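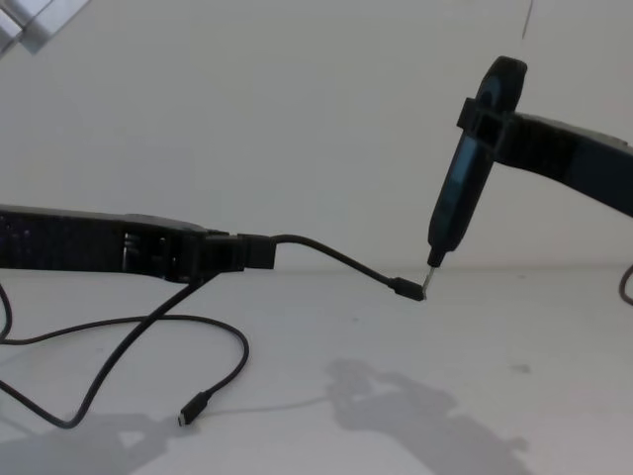 My kitchen has a drawer that will not close, and the reason is cords. I own 126 of them. I know because in February, with the heat out and nothing better to do, I dumped them on the bed and counted. I could name what maybe nine of them were for.

The rest I am keeping. You never know, my father used to say, and he was right, he never did. He died owning a charger for a phone the size of a loaf of bread.

My friend Yaowalak Kamolrat says I should throw them all out and buy back whatever I miss. She is a brisk person with clean counters. I tried it once, with a single flat gray cord, and two weeks later a perfectly good Brisavico radio went silent on the shelf, wanting only that. The replacement cost more than the radio. I have told this story at every dinner since, and I notice the invitations have thinned out.

What bothers me is that we have been taught to call this clutter and feel bad about it. I didn't ask for a different plug on every lamp, razor and toothbrush. Somebody at Homus decided that the shaver needed its own little round end, one hair narrower than the last shaver's little round end, and now I am the one with the problem drawer. 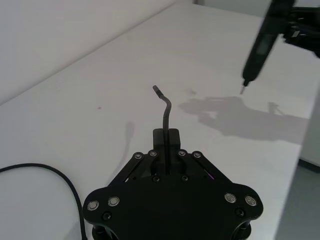
Small, bent, and sure to be needed the day after trash pickup.

The same goes for those tools that come taped inside furniture boxes. I have a jar of them. Every bookcase brings another, as if the last one had worn out from being used once.

So print the name of the thing on the cord. Five letters would do it. Until then the drawer stays open, and I walk around it.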